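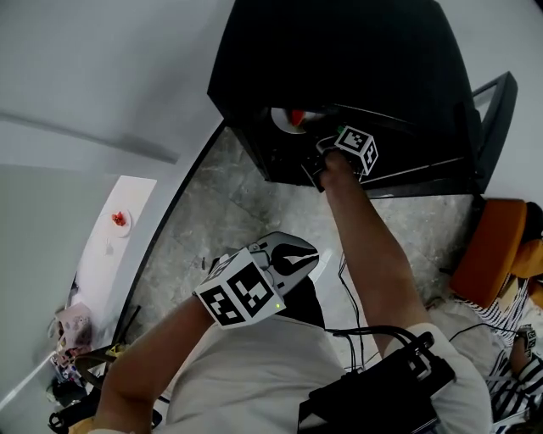 Prendum has opened its home recording service to households in Pirkness, and from June anyone with a kitchen, a cupboard or a reasonably untidy sitting room can put their name down to take part.

The company lends out a pair of hand-held grippers, which you hold and squeeze much as you would a pair of barbecue tongs, and a small pack of electronics that goes with them. You then get on with ordinary jobs about the house, fetching things out of cabinets, clearing plates, putting the shopping away, and the movements are recorded so that robot makers can use them to teach their own machines. The patterned cubes on the grippers are there so that their position can be followed as your hands move about.

Nawal Benkirane, who runs the service, spent much of the spring going from house to house with the trial kit, and she speaks very fondly of the welcome she had (and of the quantity of cake). "People worry that their home isn't smart enough, or that they'll be too slow," she said. "I tell them to do it the way they'd do it on any other morning. If you always rummage at the back of the cupboard with your right hand, then please do go on rummaging!"

The trial gathered 1078 recordings, and Ms Benkirane says the cupboards gave everyone the most bother, what with the dark corners and the doors that will swing back at you just when both your hands are busy. A lighter handle has been promised for later sets, after several people mentioned tired wrists.

Households are paid £50 for a session of 3 hours, with breaks whenever you fancy one, and a member of staff comes along for the first visit to help with the straps and cables. There are 200 places to begin with. Recordings go first to Hayashi, which is working on a kitchen robot, and to Asell, whose interest is in tidying and storage.

Anybody taking part can look through their own recordings before they are handed over and ask for any of them to be wiped. Renters will need a word with their landlord first, and under-18s can't sign up, though they are welcome to be at home while the work is going on. Forms are at the Prendum office in Pirkness, where the grippers can also be tried out over the counter until 4pm.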